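Speaker notes: Shared Laundries in Supported Housing
Session two, Stiltham residents' services briefing, August
Speaker: Rochelle Tawhiri. Questions to be taken with Hamish Costigan.

Opening (2 minutes)
Welcome those attending from Tautahi and Witia. Confirm that the handout has reached every table. The session concerns the laundry rooms only; drying areas are dealt with after the break.

Slide 1. Present arrangements
The service covers 33 laundry rooms and over 500 residents. Each room is open from 7 am until 9 pm. Residents book through the house office.

Slide 2. Loading and unloading
Residents are asked to bring their washing in a basket and to set it on the floor in front of the machine while loading. Bags left on top of machines have been the most frequent complaint at Clomance House. Coloured items, reds in particular, should be washed apart from whites. Pause here for comments from house managers.

Slide 3. Choosing a machine
Refer to the energy label, which should stay on the front of the cabinet after installation. Front-loading models are preferred for all new rooms. Hand over to Hamish Costigan for the purchasing timetable.

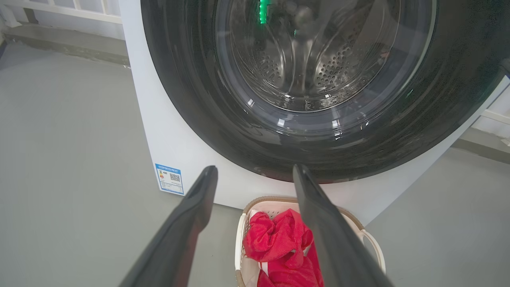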